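Samerora Long-Stay Trunk, Model 43

Retiring abroad sounds simple until you try to decide which of your belongings deserve to come along. The Samerora is built for people who have made that decision badly at least once. It holds a winter coat you won't need, the good kitchen knife, and every pension letter you have been sent since you turned 60.

The shell is ribbed aluminum over a birch frame. Two latches, one lock, and a lift-out tray for documents, which consulates always want in the original and never in the order you packed them.

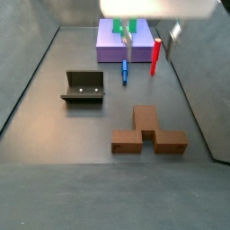

Plalten Catalog, Vol. 20, p. 43

Owners in Imska, where the stairs are steep and the movers take long lunches, asked us for a second handle. We added it in April. They have since asked for wheels. The wheels are sold separately, as wheels tend to be.

Customs labels stick to the lid and peel off clean, mostly. The lining unzips for washing. Stood on end with a cushion on top, the trunk makes a decent seat for the months before your sofa shows up.

Item no. 3163
Price: $1,139
Wheel set: fits Model 43 and the smaller Saarela
Ships flat? No. It's a trunk.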